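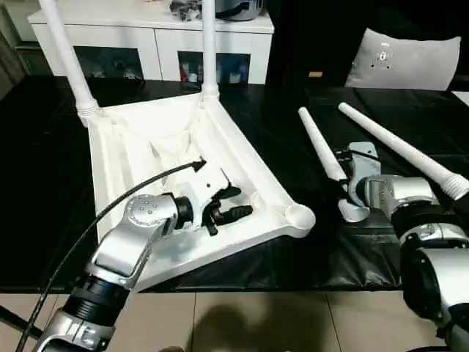
Figura 1. Montagem da cadeira com dois braços: duas pernas já colocadas, a terceira na garra do braço direito.

Relatório de progresso – Projeto Zotusow, tarefa de montagem bimanual
Para: Assunta Monti, Tanard
De: Serena D'Amico, laboratório de Wikthorpe
Data: 4 de dezembro de 2023

1. Situação geral

Desde o último relatório, de agosto, completámos 402 ensaios de montagem, dos 600 previstos no contrato. O atraso tem uma causa principal, que é a falha descrita no ponto 2. Durante a investigação os dois braços estiveram parados e perdemos cerca de 50 horas de laboratório.

A tarefa continua a mesma: o braço esquerdo segura o assento virado ao contrário e o braço direito pega nas pernas e aparafusa cada uma no seu encaixe.

2. Descrição da falha

A falha aconteceu durante o aparafusamento da terceira perna. A rosca entrou torta no encaixe e o braço direito continuou a rodar o punho. O limite de binário devia parar o movimento, mas não parou. O assento rodou dentro da garra esquerda, a perna soltou-se e caiu para fora da mesa, do lado do operador. O operador carregou no botão de emergência e os dois braços pararam. Não houve feridos. O encaixe ficou com a rosca estragada e um dedo da garra direita ficou dobrado.

Classificámos o caso como incidente de segurança, porque uma peça saiu da zona de trabalho com uma pessoa perto.

3. Causas encontradas

Nos registos do controlador vimos que o limite de binário estava desligado. Foi desligado numa sessão de calibração e o programa de arranque não o voltou a ligar. O erro é nosso, e a lista de verificação que tínhamos nessa altura não incluía este ponto.

Existe também uma segunda causa, menos grave. Os dois braços trabalham com programas separados, e o braço esquerdo não recebia nenhum aviso quando o direito encontrava resistência. Por isso o esquerdo manteve a mesma força na garra, mesmo com o assento já a rodar.

4. Medidas tomadas

O limite de binário é agora lido em cada arranque. Se o valor não for o correto, o sistema não permite movimento. A paragem de um braço provoca a paragem do outro em menos de 300 milissegundos, valor que medimos com os braços em carga e sem carga. Mudámos o posto do operador para trás de uma linha marcada no chão, e a entrada na zona com os motores ligados ficou proibida.

O dedo dobrado foi substituído por uma peça da Parisi. A rosca torta ainda aparece em alguns ensaios, mas o braço para e recua como esperado – a perna fica na garra e o ensaio é contado como falhado.

5. Próximos passos e pedido

Falta fazer uma detecção de rosca torta antes da primeira volta completa. A primeira versão usa só o sensor de força do punho e dá ainda demasiados alarmes falsos.

Pedimos à Tanard uma prorrogação de seis semanas, sem custo adicional, para terminar os ensaios em falta. Pedimos também autorização para passar a verba de viagens, que não foi usada, para a compra de um segundo par de dedos de reserva. Os registos completos do incidente podem ser enviados a quem os quiser analisar.

Serena D'Amico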